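Dumard Two-Arm Paper Handling Cell
Product Notice: Uncommanded Jaw Closing and Torn Sheets

Home > Equipment > Two-Arm Cells > Notices

Applies to: Dumard two-arm cells fitted with Alo two-finger grippers and Alo gripper firmware 2
Status: Open. Corrective firmware available on request.
Severity: Moderate (pinch hazard, product damage)

Summary

Dumard has confirmed a fault in the grip control of the two-arm paper handling cell. Under certain conditions one gripper continues to close after the set holding force has been reached. When both arms hold the same sheet, the added force may tear the paper at the edge or pull it out of the other gripper. The fault was first reported by the Trarkwood site in February and was later reproduced at the Villanueva test laboratory.
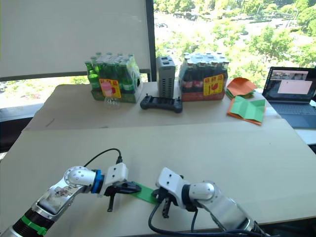 The fault does not affect arm motion. Joint speed limits, the emergency stop circuit and the collision stop continue to work as described in the operating manual. Owners may keep the cell in service provided that the interim measures listed on this page are followed.

Description of the fault

The gripper reports its holding force to the cell controller while the jaws are closed. If a report is lost, the controller should keep the jaws in their last position. In the affected firmware the controller instead treats the missing report as a reading of zero and commands further closing. The movement is short, but thin stock has very little give and the force rises quickly.

The laboratory ran 3,283 folding cycles with standard square paper. Uncommanded closing was recorded in 6 cycles, all of them during steps in which one gripper held the sheet and the other pressed or lifted a flap. No event was recorded while a single arm was carrying a sheet by itself.

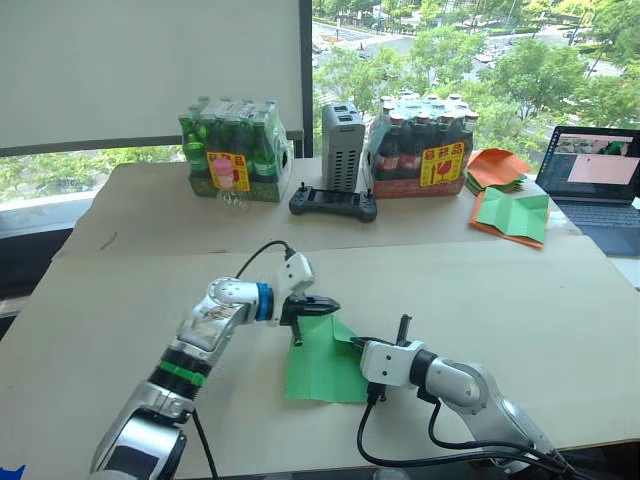 Green paper square, partly folded, between the two grippers.

Pinch hazard

Operators sometimes reach in to straighten a sheet while the program is paused. A pause holds the arms but leaves the grippers powered, and the fault can occur in that state. Hands must be kept clear of the jaws until gripper power has been switched off at the controller. The pause button on the hand controller is not a safety device and must not be used as one.

No injuries have been reported to Dumard.

Interim measures

1. Set the holding force to the lowest value that will keep the sheet in place.
2. Switch off gripper power before reaching into the work area.
3. Inspect both gripper cables for wear, tight bends and loose connectors at the start of each shift.
4. Stop the program if a sheet shows rough or torn edges, and save the event log before restarting.
5. Do not run the cell unattended.
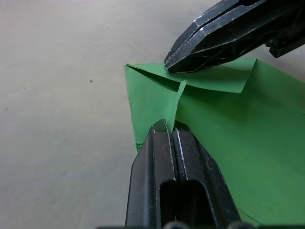
Page last changed: Saturday, September 15, 2018

Inspection of gripper fingers

Repeated overclosing presses the finger tips against each other and wears the black coating along the edges. Bright edges alone are considered normal wear and are not grounds for replacement. Fingers should be replaced when a tip is bent, when a burr can be felt with a gloved fingertip, or when the two tips no longer meet evenly. Fingers must be replaced in matched pairs.

Small tears along the edge of the stock may have other causes, including poor cutting and damp storage. Please rule these out before filing a report. 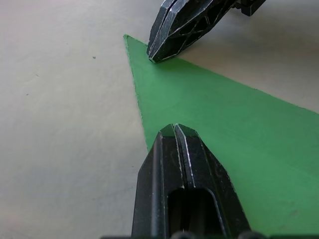 After new fingers have been fitted, the opening width must be calibrated again from the service menu. Cells that skip this step may show a position error at startup or close off center. The calibration should be done with the jaws empty and the arms in the service position.

Corrective firmware

Alo gripper firmware 6 holds the jaws in place when a force report is lost and raises a fault on the controller screen. Both grippers must be updated together. Mixed versions will prevent the cell from starting.

Requests should be sent to Dumard Service with the serial number of the cell and the saved event log. Sites served by the Trarkwood office should contact that office directly.

Related pages
Two-arm cell: operating manual
Alo gripper: finger sets and spare parts
Event log: how to save and send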